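I have a grudge against the office coffee pod, and I've decided to put it in writing, because my sister says I can't bring it up at dinner anymore.

Some background. I worked for nine years at a mid-sized map printing outfit called Halim, up on the second floor of a building that used to sell carpet. When I started there we had one drip machine. It made one kind of coffee, which was fine on a good day and tasted like a burnt broom on a bad one. You poured a cup, and if you took the last of it you made the next pot. That was the whole system, and it wasn't written down anywhere.

Then somebody upstairs signed us up for Soltura, the pod people. A very shiny machine showed up with a drawer of little capsules in nine colors, and the drip machine went into a closet. I was thrilled, I'll admit it! I had the purple one every morning for a month. Nothing to measure, nothing to rinse, forty seconds and you were back at your desk.

And that's my complaint. You were back at your desk.

With the old machine you had to stand there. If the pot was brewing you waited for it, and whoever came in next waited too, and you talked. Mostly about nothing – parking, somebody's knee, whether the Gikbridge job was ever going to get its final corrections. But I learned more about my job leaning on that counter than I did in any meeting. Eliécer Pacheco taught me how to read a bad proof while we waited on a pot. He had the sheet rolled up under his arm on his way somewhere else, and he flattened it out next to the sugar and showed me where the blues had drifted. I'd been there maybe three weeks and I'd been too scared to ask.

A pod is coffee for one. You make yours, I make mine, and if we happen to be in the kitchen together it's a little awkward, like two people at a single gas pump. Nobody has ever poured a coworker a pod. You could make one for somebody, sure, but you'd have to know which color they like and then carry it over and it becomes a whole gesture. With a pot you just lift it and raise your eyebrows and they hold out a mug.

I did the math on the money once, too. The pod bill for our floor came to $744 in July, when half the place was on vacation. I remember what we used to spend on the big cans from the warehouse store and it was more like 50 bucks a month, filters included. Now, I'm not a person who thinks a company should be cheap about coffee. Spend the money! Spend it on good beans and a decent grinder and you'd still come out way ahead.

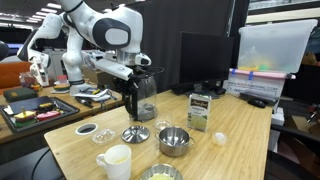 People bring up the mess, and they have a point. A shared pot gets gross. Somebody leaves half an inch in the bottom and walks away whistling, and it cooks down to tar. We had a guy, Zulkifli Liew, who I like very much and who I'm sure never once started a new pot in all the years I knew him. I was mad at him about it for a solid year. Then I finally said something, he said "oh, I don't know how the filter goes," and I showed him. Took a minute. He still didn't do it, but I felt better.

I think that kind of small irritation is worth keeping around, though. You share a thing with people, you find out who they are, you get annoyed, you get over it. I'd rather work with folks I've been annoyed at over coffee than folks I've only ever seen on a calendar invite.

The other thing people say is that everybody likes something different now. Decaf, dark, the hazelnut stuff. Okay. So have two pots! Diners figured this out ages ago with the orange handle. The hazelnut people can keep a bottle of syrup in the fridge with their name on it and we'll all respect it, mostly.

I'm at a smaller place now, over on Mullow Street, and in my first week I asked about coffee and got pointed to a drip machine with a chip in the lid. It was empty. I was so happy I made a full pot at three in the afternoon and then stood there like a dope until somebody came in.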